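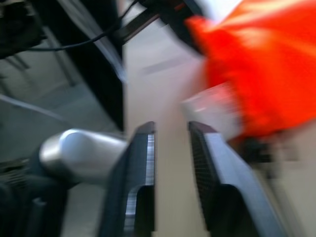 Something red-orange, likely a cloth, in the sorting room in Skorden.

Clothing exchange in Skorden opens a second room

The clothing exchange in Skorden has opened a second room for sorting and folding. The new room is in the old Michailidis shop, next to the first one, and it was used for the first time on Wednesday, November 3, 2021.

Since April the exchange has received 3594 pieces of clothing and household textile. Of these, 554 are still waiting to be sorted. Until now the sorting and the giving out were done in the same place, and on busy afternoons visitors had to stand in the corridor.

"People bring very good things, but they bring everything in one bag," said Rosalinda Espiritu, who leads the exchange. "A towel, a winter coat, one sock. We need a table where we can put it all down."

In the new room the textiles are divided by kind and then folded. Bright colors are kept apart from the light ones until they are washed. The washing is done by Lavivance, a laundry on the same street.

The exchange is open two afternoons a week. Each visitor can take home up to five pieces. Ngozi Ogbonna, who plans the opening hours, asks that shoes are not brought before the new shelves are ready.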